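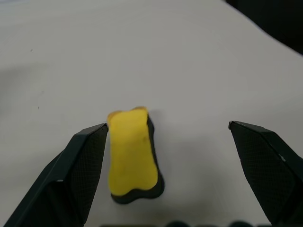

# Chapter 6. Comparing Grippers on Soft Objects

In Chapter 5 we tested grippers with hard blocks and metal cylinders. Such objects are kind to the experimenter. They have a fixed width, they return the same force each time, and when they fall we can hear it. In the present chapter we leave them and go to objects which change their shape when they are held: sponges, folded cloth, bread, small bags of rice.

The student who comes from mechanics will perhaps expect that soft objects are easier, as the material closes around the finger and forgives a small error of position. This is partly correct. A soft object is easy to pick up badly. It is difficult to pick up in the same manner 50 times, and still more difficult to say which of two grippers did it better.

## 6.1 What we want to compare

Let us begin with a disagreement. When Jocelyn Mangubat and Ariel Ocampo prepared the first version of this course, they both tested the same two finger sets, the Cleson and the Lavoie, on the same arm. Mangubat found the Cleson clearly better. Ocampo found no difference which he could defend. They had used the same sponges and the same table, and for two weeks each of them believed that the other had made a mistake in the wiring.

The reason was in the word "success". Mangubat counted a grasp as successful if the object was lifted and stayed in the fingers for five seconds. Ocampo asked also that the object must be put down again within a marked square, with the same side up. Many grasps passed the first rule and failed the second. The sponge was lifted, but it had turned between the fingers.

Neither rule is wrong. But a result which is given without its rule has little value, and in this book we will always write the rule first and the number after.

**Definition 6.1.** A *grasp criterion* is a written condition, decided before the trial, by which any two observers would give the same mark to the same trial.

The words "before the trial" are important. It is very tempting to look at a grasp which almost worked and then to make the rule a little softer.

## 6.2 The position of the fingers before closing

Much of this chapter is about the short time between the moment when the arm stops and the moment when the fingers begin to close. With hard objects we gave little attention to it. A block of wood which is touched first by one finger will slide on the table until it meets the other, and the final grasp is nearly the same.

Consider now a sponge with a shallow waist, made of a yellow foam layer on a black base. It lies on a pale table between two open fingers. The left finger is almost touching the lower left side of the sponge, while the right finger stands away from it by a distance of roughly two sponge widths. What will happen if we command the fingers to close at equal speed?

We can think of three cases:

1. The sponge slides to the right until both pads are in contact. The grasp is then close to a centred one.
2. The base holds to the table and only the foam moves. The upper layer is bent before the second finger arrives.
3. The sponge turns around the point of first contact, and the pads meet it at an angle.

Which case we get depends on the friction between base and table, on the stiffness of the foam, on the height of the fingertips and on the place of first contact. The waist has also its influence — a pad which arrives at the narrow part has a different surface to press than a pad which arrives near the wide end.

We call the difference between the two gaps the *closing offset*. If the left gap is *a* and the right gap is *b*, the closing offset is *b* − *a*. It is zero when the object is centred. The offset should be written in the trial sheet for every grasp, also when it looks small.

## 6.3 The surface of the pads

Fingers are sold with smooth pads, with rubber pads, and with pads which carry a fine crosshatch pattern. The pattern gives the foam something to enter. On a hard block its effect may be small, but on foam it can change the result of a whole series, and it is therefore not fair to compare two grippers with different pads and then to speak only about their motors.

In the Gosano exercises, which you will find at the end of the chapter, the pads are changed first and the gripper is kept. Only after this the gripper is changed and the pads are kept. The complete set has 270 trials. It is slow work, and we advise to divide it between two persons, one at the controller and one at the trial sheet, who exchange their places after each series.

## 6.4 Before you start

Please check the following points at the bench.

- The table is clean. Crumbs of foam under the object will change the friction.
- The wrist camera shows both fingertips when the gripper is fully open.
- The closing speed is the same for all finger sets and is written on the first page.
- Each sponge has a number, and is rested after use. Foam which was just pressed is softer than foam which was not.
- The grasp criterion is written and signed by both partners.

If your laboratory uses the Drestgate controller, please note that it stores the finger opening in encoder steps. Do not mix these values with millimetres in one column. A reading of 1,379 is easily recognised as steps, but small readings are not, and they have spoiled more than one good report.

## Questions for preparation

**6.a** Write a grasp criterion for a folded towel. Give it to your partner without explanation, and ask what he or she would do with a towel which opens during the lift.

**6.b** In which of the three cases of Section 6.2 would a slower closing speed help? In which would it change nothing?

**6.c** A student centres each sponge by hand before every trial. What can be learned from this series, and what can not be learned from it?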